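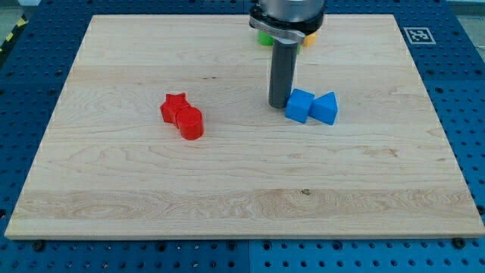

The maple-colored board, with two of the blue blocks near the middle.

Jun 2, 2020

I have been meaning to write about this board for ages, and then the spring got away from me (the garden, mostly, and my mother's curtains). It came out of a shop clearance over in Weltley, where Emese Bakos and I had driven for a lamp. We did not get the lamp. We came home with a big, flat, pale piece of wood across the back seat and a bag of little colored blocks that Emese had her hand in before I'd even paid.

What sold me was the grain! Most of it runs side to side in fine, quiet lines, and then low down it goes all wavy and swirly, like sand after the tide has gone out. There's one small dark knot down there too, a little right of the middle. Ottó Lakatos, who has strong feelings about lumber, told me I could sand that area and make it less noticeable – and I thanked him very much and left it alone. I like my knot.

The blocks are the sort of thing I would have loved at 4 and apparently still love now. The blues are my favorites, though the green has its fans in this family. My nieces build on the board when they visit, and I like how the colors look against all that plain wood.

I still haven't decided about a finish. I've got some oil left over from the shelves I did last October, but Ottó says it will turn the wood yellow, and I would hate to lose that paleness. If any of you have used something clearer on light wood, do leave me a comment, and tell me how many coats you needed.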